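Refinishing a pine table, part two: film thickness and cure

21 Jan 2018

The old finish came off in September. I used Mudex stripper, two applications, then sanded to 120 grit and stopped. Going finer on pine closes the surface and the stain takes unevenly, more so around knots.

Stain was Akbari Honey, one wipe, excess removed after five minutes. Pine blotches. A thin washcoat of dewaxed shellac before the stain reduces this but does not remove it.
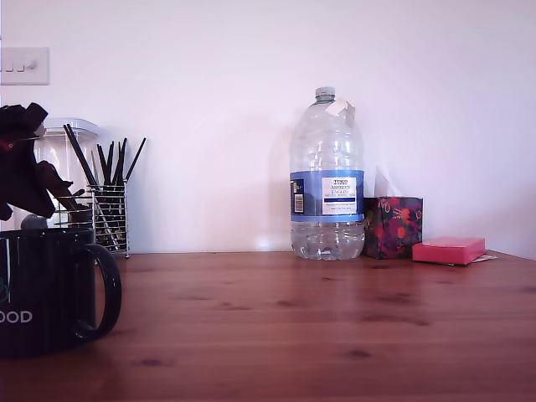 For the topcoat I compared two products on offcuts. Tamine is an oil-modified varnish and levels well, but it stays soft for weeks. Milley is waterborne, recoats in two hours and raises the grain on the first coat. I knocked that back with 200 grit and lost a little color at the corners. The Milley offcut resisted a fingernail after three days; the Tamine one needed nineteen.

I went with Tamine anyway. The color over honey stain is warmer, and I was not in a hurry. Total cost of materials was 99 dollars — more than the table. 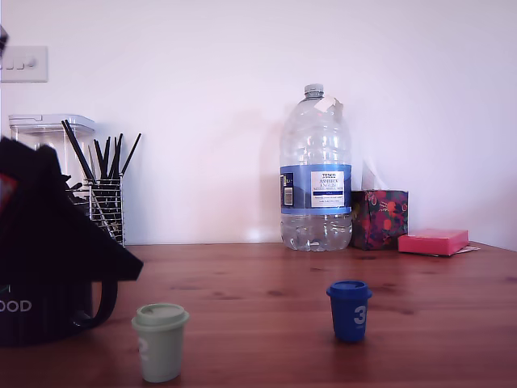

Gloss and light

Sheen is mostly a question of where the light comes from. A satin varnish looks flat from directly overhead and much shinier at a low angle, so judge it from where you normally sit. Against a plain white wall the top still shows a soft sheen and picks up the shapes of whatever is standing on it, and the knots read darker than the wood near them. I would call that satin. The can says semi-gloss.
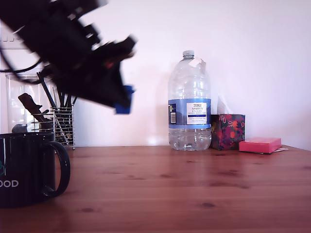
Cure time depends on temperature and air movement more than on the number of coats. I logged 809 hours between the last coat and the first hot mug, on a coaster. Rubbing out with fine steel wool and paste wax can wait until after that. The surface is a reddish brown with the grain still visible through the varnish, and another coat would not improve it. Next job is the underside, which got one coat and still smells.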